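# grelldale-fabric-index

Catalogue records for the Grelldale upholstery sample library, exported from Prasitz as CSV. One row per swatch, 12 columns, UTF-8.

## Fields

- `swatch_id` — stable across releases
- `colour` — free text, lower case
- `repeat_cm` — pattern repeat; blank for plains
- `fibre` — as printed on the supplier label

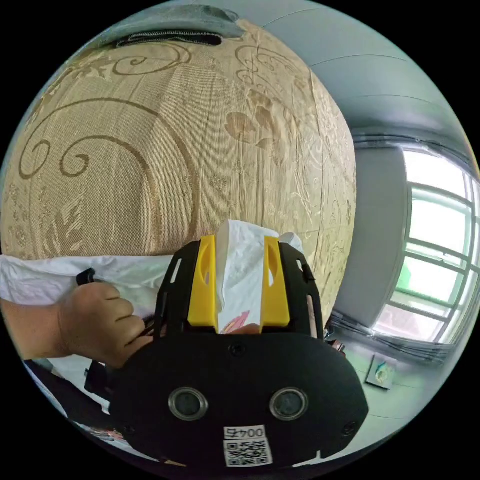
Widths are stored in centimetres. Rows converted from inches carry `conv=1` and are rounded to 2 decimal places.

## Known issues

Colour names are not normalised: `grey` and `charcoal` overlap in 40 rows. Sezer stock codes lose their leading zeros when opened in a spreadsheet — import that column as text.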